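Handheld gripper demos, folding clothes on a couch: how many before I train, and do I keep the bad ones?

Posted by dedholm_sam in Data Collection, October

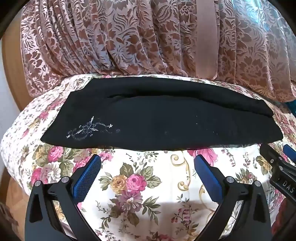

So I'm doing two-hand folding with the handheld grippers, at home, soft seat instead of a table. 142 episodes so far. Target was 500, but my wrists are complaining and I'd like to know if I'm wasting my time before I do the rest.

What I've got: mostly dark clothes on a flowered cover. One fold, second fold, let go, back off. The black stuff worries me, the creases barely show up in the wrist view and I can hardly tell where the edge is myself when I play it back. Also the flowers. Is a busy background going to confuse it or is that good for it?

And then the fumbles. Missed grabs, fabric slipping out, me regrabbing. Do those get deleted? I've been keeping everything in one folder called Forisel (project name, dont ask) with no labels at all, which I'm starting to regret.

Tried searching, found people saying completely opposite things.

Isamu Matsuda

Stop at 142 and train something. Seriously. A bad policy tonight tells you more than the other demos will. I did a towel set for our Morikawa project and went all the way to the end before the first training run, then found the clocks on the two grippers didn't line up. Threw out the lot.

Check sync first. Tap the fingertips together at the start of every episode, then look for the tap in both videos. If it's off by more than a frame or so, fix that before anything else.

Fumbles: keep the ones where you recover. Missed grab, go back, get it, finish. That's useful, the thing is going to miss too and it needs to have seen what comes next. Delete the ones where you gave up or put a gripper down halfway. And label them now while you still remember, a text file is fine. Episode number, garment, ok / recovered / junk.

Black cloth: lock your exposure. On auto a glossy or pale background pulls everything down and the cloth goes to one flat blob. Set it so you can see the folds and let the background blow out a bit. Side light helps more than overhead, a cheap lamp off to one side is plenty.

memik_user

just do more data. 500 is nothing lol

tess in the garage

Agree with Isamu on most of it, not sure about the background though. One cover for every episode and it'll learn that cover. Flowers aren't the problem, the SAME flowers are. Swap it for a plain sheet, a towel, whatever, every 20 min or so. Keep the padded seat for some of them and do some on a hard table, cloth behaves different when what's under it gives way. You push down to get a fingertip under the edge and the cushion goes with you.

Other thing, start poses. I bet you lay the garment out nice and flat the same way each time. Everyone does. Toss it down, rotate it, half fold it wrong and start from there. I split mine in 4 groups by how messy the start was and the messy group did most of the work when I tested.

For the wrists: 2 short sessions a day, not one long one. You get sloppy when you're tired and it shows in the teh demos, jerky little moves near the end of the fold.

dedholm_sam

Thanks, did the tap test on a few old ones and the right hand is late. Not by much but it's there. Going to see if I can shift it in software before I redo anything. Labeling the rest tonight.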